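Jukgate Home Weather Log: Set-Up Guide
Section 3: Putting up the rain gauge and getting your first readings
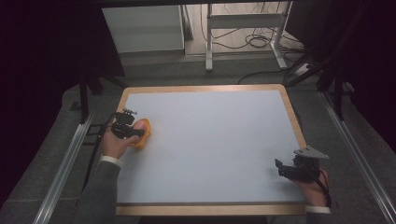

By now you should have the base unit plugged in and talking to your computer (if you haven't, go back to Section 2 and sort that out first, I'll wait). This section covers the rain gauge, which in my experience is the part people rush and then regret. I certainly did. My first one went up against the shed wall and for most of July it told me I lived in a desert.

What you need

The Pokance rain gauge, the mounting post, the bag of fixings, a small spirit level, a crosshead screwdriver and a jug of water. A second pair of hands is nice for step 4 but I've managed on my own with the post wedged between my knees.

Choosing a spot

3.1 Find the most open bit of ground you've got. The rule I use is to stand at least twice as far from an obstacle as the obstacle is tall, so a two metre fence wants four metres of clear space. In a small garden you won't manage this on every side, so go for the best you can get and make a note of what's in the way.

3.2 Look up. Overhanging branches, phone wires, gutters that overflow in a downpour, all of them will drip into the funnel and give you rain that never fell. Washing lines too!

3.3 Keep off patios and paving if you can. Heavy rain bounces off hard ground and some of it ends up in the gauge. Grass or gravel is much better.

Note: if you're on a hill or near the coast, a bit of shelter from the wind is worth having. Strong wind carries the drops straight over the top of the funnel. A low hedge a few metres away does the job nicely.

Fixing the post

3.4 Push the spike into the ground until the collar is flush with the soil. If it won't go, water the patch, leave it overnight and have another go in the morning.

Caution: don't hit the top of the post with a hammer. The cap is only plastic and it will split. If you must hit something, lay a block of wood across the top first. Check there are no pipes or cables under the spot before you start.

3.5 Slide the gauge bracket over the post and do the screws up finger tight.

3.6 Put the spirit level across the rim of the funnel, one way and then the other. Nudge the bracket until the bubble sits in the middle both times, then tighten the screws properly. Go back and check it again, as tightening nearly always pulls it over a touch.

3.7 Lift off the funnel and take out the strip of foam that holds the tipping bucket still in transit. Please don't skip this one. I get more emails about that strip of foam than about everything else put together, and with it left in you will record nothing at all, however hard it rains.

3.8 Flick the bucket gently with a finger. It should rock to one side and stay there, then rock back when you flick it again. Put the funnel back on and turn it until it clicks.

Pairing

3.9 Hold down the button on the underside of the gauge until the light goes green. Within 60 seconds, open the Gauges page on the base unit and press Add.

3.10 When the gauge appears in the list, give it a name. Mine is just called Lawn.

Note: if it doesn't show up, bring the gauge indoors and pair it next to the base unit, then take it back out. Thick stone walls are the usual culprit, and so are foil-backed insulation boards. If you have the older Van der Merwe receiver you'll need the adaptor plate from Section 2 as well.

Testing

3.11 Pour a little water from the jug into the funnel, slowly, over a couple of minutes. You should hear the bucket tip and see the count go up on the screen. If you slosh it all in at once the bucket can't keep up and the total will come out too low, so take your time over it.

3.12 Do the whole test 3 times and compare. Small differences are fine. If one reading is wildly different from the others, check the level again before you blame the gauge.

3.13 Press Clear Today to wipe the test water from your records. (I forgot. My log still has a cloudburst in it on a lovely sunny afternoon.)

Looking after it

Pop the funnel off every few weeks and clear out leaves, dead flies and whatever the birds have left you. Wipe the bucket with a damp cloth and nothing else. Washing-up liquid leaves a film that changes how the water runs off, and oil on the pivot just collects grit.

Caution: in freezing weather the gauge can't measure snow as it falls. It will record the melt later on, sometimes days later, so mark those days by hand in the Notes column.

The base unit stores 3,874 readings before it starts writing over the oldest ones. Save a copy to your computer well before you get there. The Jurkora software will do it for you if you tick Auto Save under Options, and Section 4 goes through that screen by screen.

Section last updated 11 August 2012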